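Keep the dry goods where you can see them

I have come to think that most kitchen storage is bought to look full. The sets in the Drornemance catalogue come with 2 rows of matching tins, and every tin hides how little is left in it. Clear jars do a duller job and do it better. You look across the room and know whether to add sugar to the list.

My own rule is to buy plain glass, all with the same white lid, and to leave off the labels. Labels go out of date. A 200 g bag never fits the jar it was meant for, so something else goes in, and by December the label is wrong.

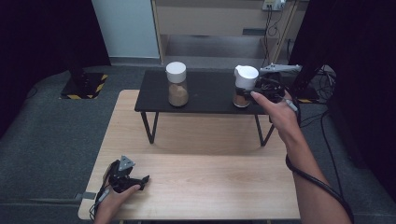
Two clear jars with white lids, one fuller than the other.

The usual complaint is that half-empty jars look untidy. I don't mind that. A jar with a little left at the bottom is telling you something useful, and I would sooner have it out on a table than behind a cupboard door — even a good cupboard door, like the Ultodau one I paid 118 pounds for and rarely open.

What does matter is the surface. Granules get everywhere when you refill, and a pale wooden top shows dark coffee at once. People call this a fault. To me it is a reason to choose one, as spills on a dark top stay there until your sleeve finds them. Wipe along the grain with a damp cloth, then a dry one.
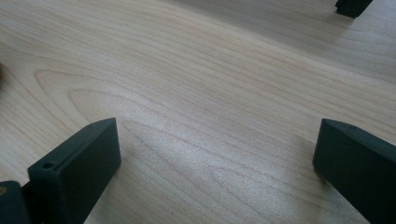

Should jars be washed before every refill?
Once the old contents are used up, wash and dry the jar fully, lid included, and never pour new on top of old.

March 7, 2019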